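Plomstead Side-Release Buckles, Small, Black

Small black plastic buckles for straps, pouches, collars, camera bags and all the other little jobs where a big pack buckle looks silly. We've carried Plomstead hardware since the shop was one shelf and a cash box, and this is still the size I reach for first when I'm mending something of my own.

Sold in bags of 5 or 12. Both halves are included, so a bag of 12 is 12 complete buckles.

What I like about them is the click. You know when it's closed, even with your hands behind your back or down inside a bag. The side tabs have enough spring to stay put on a bouncing dog or a bike ride, but my mother can open one with her thumb and finger (she was my toughest tester, and she has kept three of them). The corners are rounded off nicely too, so they don't chew up the webbing or scratch your neck.

If you're new to buckles, practice opening and closing one a few times before you sew anything down. Hold the two halves end to end, line up the prongs, and push straight in. Going in at a slant is the usual reason a new buckle feels stiff. If it still feels tight, work it a dozen times and it will loosen up.

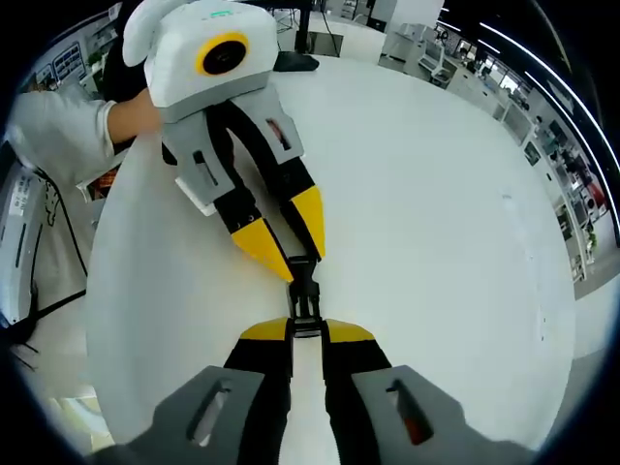 Once you have the feel of it, threading is easy. The pronged half goes on the adjustable side, with the webbing up through the first slot, over the bar and back down. The socket half gets a fixed loop, sewn with a box stitch if you have the patience, or two straight rows if you don't. Leave a tail of at least two inches on the adjustable side, and melt or fold the end so it can't slip back through. I always try the strap on before I sew the second half, after making one very handsome belt pouch with a twist in it!

They go beautifully with our Trenon flat webbing, the soft kind that folds without a fight. The heavier Ó Conaill webbing will go through as well, but it's a snug fit and you'll want to trim the end to a point first. Waxed canvas straps are too thick. For those, have a look at the Jallell metal slides, item 368.

Please don't use these for climbing, towing, child seats or anything else where a person's safety hangs on the buckle. They're for bags and bits and pieces, and they're great at that.

Care: rinse out sand and grit with plain water and let them dry. No oil, it only collects lint. They'll go through a cool machine wash on a finished bag, but close them first so the prongs don't get bent.

Item number: 809
Color: black
Material: plastic
Sold as: bag of 5 or bag of 12
Sewing needed: yes, on the fixed side

The bags of 12 sold out in February and are back on the shelf now. If you need a single half to replace a broken one, write to me with the item number and I'll check the odds-and-ends drawer.

Lavanya Namboodiri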